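Two arms on one rail: my notes after a month with the Butero bench kit

March 28, 2022

I promised in my last post that I would write about the two-arm kit when I had used it long enough to have an opinion. It has been at our shop since February, so now I have one. It is rather long, and I am sorry for my English in the technical parts. I learned most of these words from manuals.

First, why I wanted it. We are a small business in Brukmont and we repair and resell control boxes for greenhouse heating. When we take an old box apart, we get a lot of short wire. Some of it is good to use again, some of it goes to the copper recycler, and all of it comes out mixed, in a knot. Sorting it is the job that everyone in the shop tries to leave for the next person. I do not like it either. So for more than a year I looked for a machine that could pick up single wires from a pile and put them in baskets, and that would cost less than a delivery van.

The big suppliers were not interested in us. One of them sent me a very polite letter, and the price on the second page was not polite. Then a reader of this blog wrote to me about Butero, who sell a kit with two small arms, a front rail, a floor and the walls. I bought it through Holub, their dealer for our region. The price was 3,438 with the floor and walls included. Without them it is cheaper, but I do not recommend this, and I will explain later.

The kit came in two boxes. The arms were already assembled, which surprised me in a good way, and the rail was packed in the second box with the panels. The instructions are mostly drawings. I am used to this from furniture and did not mind, but drawing number 4 has the brackets the wrong way around, and I lost an evening on it. When I wrote to Holub, they answered the next morning and attached a corrected page. They knew about the mistake. I think a corrected page should then be in the box.

The enclosure has a patterned wall covering and a floor that looks like marble. My wife asked if I had bought a dollhouse. You can order plain gray panels too, but the waiting time was longer, and I did not want to wait. After some weeks I do not see the flowers anymore.

For the baskets you can use whatever you want, if they fit on the floor behind the arms. Ours are simple plastic ones with holes, two white and one green. I bought them in a household store and they are one of the best decisions in the whole project. Small pieces of insulation fall through the holes and you only have to lift the basket and wipe.
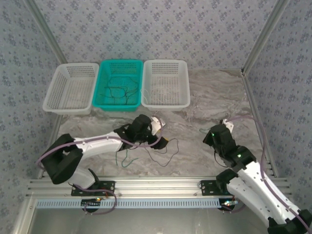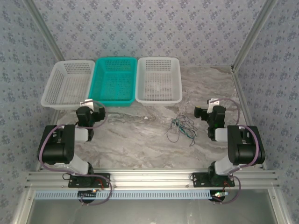 Teaching is the part which people ask me about most. With this kit you do not write a program. You guide the arms through the task by hand control, the software keeps your movements, and after enough repetitions it tries to do the same thing alone. The brochure says that a simple task needs "a few sessions". For a cube or a cup I believe this. For wire it is not true. A wire never lies the same way two times. It bends when you touch it, it pulls its neighbor with it, and a thin one can slip out between the fingers when you already thought it was yours.

My advice is to begin with very few wires. I began with a full handful, because I was impatient, and those recordings were almost useless. The movements I showed were full of hesitation and the software learned my hesitation very faithfully. It would go down to the pile, stop, go up a little, and go down again. I deleted everything and began again with single wires, then with a small loose group, and only then with a real tangle. By the end of the first month I had saved up to 2,000 recordings, and many of them are only a few seconds long.

The second piece of advice is to use both arms from the beginning. It is tempting to teach one arm first and to leave the other one parked. But the reason to have two is that one can hold the knot while the other pulls, and if you teach them separately you will have to teach it all again. I did it the wrong way, of course.

Now the question of the walls. In my first week I put the rail on an ordinary workbench, without the panels, near the window. In the morning everything worked and in the afternoon it did not. The light came from another side, I walked behind the bench in a dark sweater, somebody put a coffee can on the corner, and the camera software took all of this seriously. With the walls around it, the background is always the same and the results became much more stable. So please do not save money on this part.

What I like: the arms are quiet. I can make a phone call while they are moving and the customer does not ask what the noise is. The small lights at the grippers are useful, because I can see across the room if an arm has power. The rail is stiff and has stayed where I bolted it. Spare fingers are not expensive, and you can change them with one hex key.

What I do not like so much: the cable on each arm. It is long and soft, and it goes in loops outside of the arm. I understand that the wrist must be free to turn, but a loop on the floor next to a pile of wires is not ideal when the job is picking up wires! I have added two clips of my own and it is better. The standard clips are too far apart, in my opinion.

Also the fingers. They are good for things with some thickness. For the thinnest wires I would like a tip with more grip, and I have tried small pieces of rubber from a bicycle tube – this helps, but they come off after some days. Butero has a softer tip on the price list, marked as "coming". It was already marked so in February.

The software is in good English, better than mine, but the error messages are short. "Limit reached" can mean that the arm is stretched too far, or that the motor is too warm, or that the arm touched the other arm. I keep a paper on the wall with my own translations of the messages. If somebody wants this list, write me and I will send it.

About support: Holub is friendly and fast, Butero itself is friendly and slow. There is also a users' forum, run by a group in Brarkgate who use the same arms for sorting seed packets. I found more help there than in the manual, especially about how to choose the starting position. Begin every recording from the same position, with both arms facing the middle. It sounds like a small thing and it made a big difference for me.

Does it save us time? Not yet, if I count the evenings of teaching. A person with quick hands is still much faster at this work. But the arms can do the boring first separation while we are busy with repairs, and then a human looks through the baskets before anything goes back on the shelf. I would not skip this last look. A green wire and a very dirty white wire are sometimes the same wire for the camera.

If you need a finished machine for production, this kit is not for you and I think the dealer will tell you the same. If you have a dull task, some patience and a free table, I can recommend it, with the walls, and with a second hex key because the first one will disappear.

Next I want to try cable ends with connectors on them. They are heavier, so they should be easier to grip, but they also hook into everything. I have a full crate of them waiting under the stairs and will write again when I am through the first half of it.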